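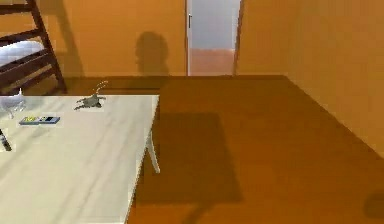

For three weeks I am fighting with one number in my planner, and I want to write it down before I forget how it went. The number is the padding, the distance that Graltent adds to every obstacle before it searches for a path. I work in the simulated bedroom from the Skondanton set, and my test is simple to say: reach the small gray figurine near the far edge of the white table and do not touch the flat device with the colored patches. With large padding, the planner said there is no path. With small padding, it found a path in every run, and in many of them the device was pushed.

First I blamed the collision checker. I spent one evening reading the code of Kneath, and I found nothing wrong there, only a comment in capital letters which scared me a little. Then I made a log of every failed plan. From 2,000 starts, 41 ended with a contact. I sorted them by the angle of the last joint and the contacts were almost all on one side.

The reason was in the perception part. My node fits a box to each object, and for the figurine it took the tail as noise and removed it. The tail is thin and curls up, so the depth filter threw it away together with the real noise. The box became too short, the grasp point moved, and the arm came in lower than it should. The padding had no guilt at all.

I changed two things. The filter now keeps thin groups of points if they are connected to a bigger group, and the padding is set per object. The second change needed 23 lines in Sutitska, most of them for reading the config file. After this I had 7 contacts from the same starts. I looked at four of them and they come from the translucent object on the left side of the table, which my filter still sees in pieces. I do not have a good idea for it yet. Maybe I will give it a fixed box by hand, but I don't like it.

If somebody uses the same planner, please check the boxes before you touch the padding. I will put the log script online in December, when I have cleaned the paths in it.

Posted 2022-10-13 by admin

Search this blog Type and press Enter

This site uses cookies. By continuing to read you accept them. OK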